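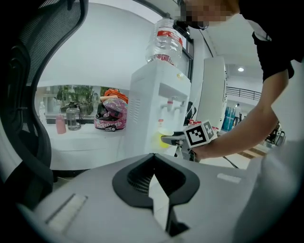
Mesh chair and the white counter.

24th February. Ball bench notebook, continued from the green one, which is full.

Question for the week: does the old Telden match ball take on water faster through the seams or through the valve? The Grakemside people want an answer for their display on the 1970s cup ties, and have already printed a sign saying "seams." I would like them to be right, as reprinting is coming out of our half.

Setup as before. Telden ball, 32 panels, hand stitched, inflated to the low end of the range on the stamp. Second ball is the Orlandini, machine stitched, same size, much newer and much smugger. Both weighed dry, then rolled in the shallow tray, a quarter turn every minute, for 60 minutes. Kicking rig after that, same height, same plate, same slightly bent bolt that we have agreed to stop mentioning.

Run 1. Telden came out heavier, as everybody's grandfather would have told us for free. Orlandini gained so little that I weighed it again to be sure the scale was on. It was on.

Run 2. Valve sealed with wax on both. Telden gained nearly the same as in run 1. Looks good for the sign.

Run 3. Seams waxed, valve open. Took most of the morning to wax the seams. Telden still gained more than I wanted it to. Either water is going straight through the leather, or I am bad at waxing seams. I looked at the seams with the hand lens and will record that the second explanation can't be ruled out.

Run 4. Scrapped. Left the ball in the tray over lunch.

Kicking rig: wet Telden dropped short of the dry one on every shot. Spread on the dry shots was wider than I'd like, so I did 11 more. Still wide. The dry ball has gone slightly egg-shaped and now prefers to leave the plate to the left, much like our winger in the works team. Marked the long axis in chalk so whoever shoots next can at least put it down the same way each time.

Note on the Drusach paper: they claim an old leather ball doubles in weight in a wet match. Nothing in our tray gets anywhere near that. Their ball was held under in a bucket, which they admit in a footnote in very small type. I've never seen a match played in a bucket, although the away game last September came close.

Also from the same paper, 1,000 kicks per ball before testing. We can't match that before the display opens unless somebody wants to sit with the rig all night. I could do up to 7 sessions on the rig if the plate spring holds. Spring is squeaking. Oiled it. Now it squeaks and smells of oil.

To do:
Repeat run 3 with proper seam grease instead of candle wax.
Add a run with valve and seams both sealed, so the leather gets a number of its own. Should have been run 1.
Weigh the lace-up ball before anybody inflates it. The bladder is original and I don't trust it.
Zero the scale before each ball. I wrote this on the last page of the green book as well.
Ask Grakemside if "mostly seams" would fit on the sign.

Left the Telden drying on the rack, chalk side up, away from the heater. Please don't move it to the heater to be helpful. Next weighing tomorrow before the rig goes on.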